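Buvcombe Village Hall Management Group
Minutes of the ordinary meeting held in the small hall, Oct 13, 2020

Present: Natalie Entwistle (chair), Clyde Whitlock (minutes), R. Zuden, P. Ķēniņš, M. Nakham
Apologies: none received

1. Minutes of the previous meeting
Agreed as a correct record, subject to one amendment. Under item 6, "boiler room" to read "meter cupboard". Signed by the chair.

2. Matters arising
2.1 Side gate. The hinge has been replaced. The latch still does not meet the keep when the ground is wet. PĶ to pack out the keep.
2.2 Key register. Three sets remain unsigned for. CW to write to the holders again and to ask for return by the end of the month.
2.3 Piano. No offers. To remain where it is.

3. Heating
3.1 RZ reported on the two quotations for replacing the main hall heaters. The lower was £3093 including removal of the existing units, the higher did not include removal and was not itemised. Both firms had visited.
3.2 The lower quotation assumes that the existing supply to the north wall can be reused. MN asked whether this had been tested. RZ said it had been looked at but not tested.
3.3 Resolved: to accept the lower quotation in principle, subject to a written test result for the north wall circuit. RZ to obtain. Work not to be booked until the result has been circulated.
3.4 The thermostat in the lobby is to be left at its present setting. A notice has been removed twice and will be put up again behind a clear cover.

4. Finance
4.1 Balance on the current account after outstanding cheques: £1090. The reserve account was not reported as the statement had not arrived.
4.2 Hire income is well down on last year. Regular bookings stopped in March and only part of them have resumed.
4.3 The water bill of £91 was approved for payment. NE queried the standing charge. CW to check it against the previous bill.
4.4 Deposit for single evening hires. Proposed by MN that this be raised to £100. Seconded by PĶ. Carried, with one abstention. To apply to new bookings only.

5. Electrical safety
5.1 Portable appliance testing is due. Items belonging to hirers and kept on the premises are to be included on the list or taken away.
5.2 Extension leads. Members noted that leads are in regular use on the floor in several parts of the building. Agreed wording for the conditions of hire: "Leads must be fully unwound, must not be joined one to another, and must not be run across a doorway or under a mat."
5.3 PĶ asked whether additional wall sockets could be fitted at the same time as the heater work. RZ to ask for a separate price. No commitment at this stage.
5.4 The kettle with the damaged base has been disposed of.

6. Cleaning and ventilation
6.1 Hirers to wipe door handles, switches and table tops before leaving. Cloths and spray are kept in the kitchen, second cupboard from the door.
6.2 Two of the high windows cannot be opened from the floor. The pole is missing. CW to price a replacement.
6.3 Carpeted areas to be vacuumed weekly. The machine needs new bags.

7. Correspondence
7.1 Letter from a neighbour regarding car doors after ten o'clock. NE to reply.
7.2 Request to store folding tables over the winter. Declined for lack of space.

8. Any other business
8.1 The outside light comes on too early. MN to adjust the timer.

The meeting closed at 8.50 pm. Date of next meeting to be circulated by CW.

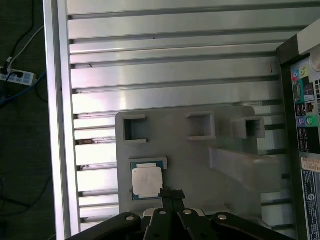

Item 5.2: power strip in use on carpeted floor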